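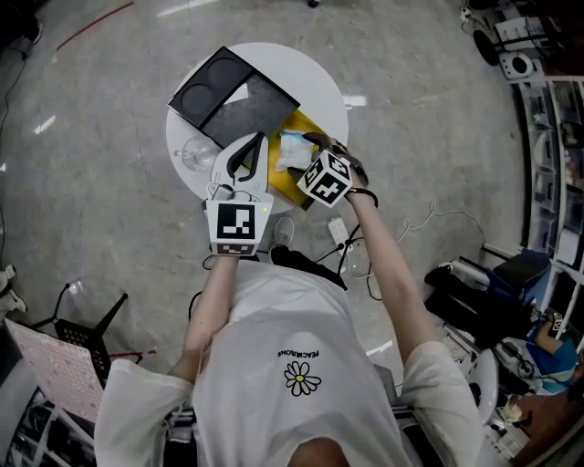
Tracked pose jumps when one hand holds a gripper and the other wears a glove

Posted by Teguh Rondonuwu in Teaching by demonstration, Aug 17, 2025

I am recording table-top tasks by hand for later playback on a two-arm cell. The demonstrator holds a hand-held gripper in one hand and wears a glove attachment on the other. Each carries a white cube with printed black-and-white markers on its faces, and an overhead camera tracks both cubes. The task is tidying a small table: a tray with two round recesses, a dark slab, a clear cup, and a crumpled cloth on a yellow sheet. The cloth is the part I care about, as it needs both hands close together.

Single-hand moves come out well. Once the hands close in on the cloth, the glove pose flips. Position stays within a few millimetres of where I expect it, but the orientation swings by a large angle for two or three samples and then comes back. The gripper pose does it far less often. Out of 200 recordings I have had to throw away 26 for this reason.

What I have checked so far:
Camera calibration, repeated twice, no change.
Marker size in the config matches the printed size.
Marker numbers are not shared between the two cubes.
Exposure is fixed, not automatic.

The software is Skernum, default settings apart from exposure. There are ceiling lights directly over the table and the floor is fairly shiny, if that matters. I would prefer not to smooth the data until I know what is wrong with it. Is this a software setting, or do I need to change how the cubes are mounted?

Ylva Lindqvist

What you describe is the usual flat-marker ambiguity. A single square seen by a single camera has two orientations that fit its corners almost equally well. When the square is small in the image, or faces the lens nearly straight on, corner noise decides which of the two is chosen. Position hardly changes between them, which agrees with your few millimetres.

A cube gets round this only when two or more faces are solved together as one body. Check that first. In Skernum the default is to solve every face separately and report the one with the largest area. Look for "rigid group" in the tracker file and list all the faces of each cube under one group, with their measured offsets. Measure the offsets on the finished cube and do not take them from the drawing. Printed labels are seldom centred, and an error of half a millimetre on a small cube is enough to make the joint solve reject a good face.

Then look at how many faces the camera gets at the moment of the flip. Export the raw detections for one bad recording and plot the number of accepted faces against time. I would expect the glove to drop from two faces to one as the fingers go down to the cloth. If it does, the mounting is part of the problem as well. I tilt the cube on the back of the hand so that, with the hand in its working position, an edge points at the camera and not a face. A wedge under the cube is enough. Repeat the hand-to-cube calibration afterwards, or every demonstration recorded later will carry a fixed offset.

The strap is worth a look too. If the glove can turn on the wrist, the cube turns with it, and no solver setting will correct that. It shows up as slow drift, though, and your fault is sudden, so I would deal with it second.

On smoothing: you are right to wait. A low-pass filter will turn a two-sample flip into a longer, gentler error that is harder to find and that the arm will quite happily follow. Reject on angular speed first. A hand moving a cloth does not turn at the speeds those flips imply. Then interpolate across the gap if it is short. I allow a gap of up to 3 samples and discard the recording if it is longer.

Maximiliano Bermúdez

Lights. We had the same thing at Arkden and it was the ceiling lights on glossy labels. Reprint on matt paper and it goes away. Did for us anyway.

Emanuel Ciobanu

Agree with Ylva on the grouping. Three additions from doing this on a Forsberg two-arm cell.

First, the demonstrator's head. With the camera overhead, people lean in when they handle anything soft, and the crown of the head comes into view from the near side of the table. It may not cover a cube completely. Covering one corner of one marker is enough to lose that face. Ask them to sit back and to keep the cloth nearer the middle of the table. Our rejected recordings fell more from that than from anything I did in the config.

Second, the hands hide each other. If the gripper always comes in from the same side and over the glove, the glove cube loses out every time, which may be why you see it on one hand and seldom on the other. Try a batch with the glove approaching first, then the gripper, and compare.

Third, consider whether you need the hand-held method for the cloth step at all. We recorded the rigid objects by hand and the cloth by remote control of the arms themselves. Remote control is slower, and my operators needed roughly 16 attempts before the motion was usable, but the joint angles are read directly and there is no marker to lose. The two sets can be joined if both are stored in the table frame. Do not store either in the camera frame. Someone will knock the camera.

Matt labels do help, but they would not explain a fault that appears only when the hands are close together.

Teguh Rondonuwu

Faces were being solved separately. I have grouped both cubes and measured the offsets with callipers. Replaying the raw detections from the bad recordings, most of the flips have gone. The ones that remain all have a single face visible on the glove, so I will print a wedge and recalibrate. Ylva, is your angular speed limit applied before or after the grouping?

Ylva Lindqvist

After. Applied before, it throws away faces the joint solve could have used.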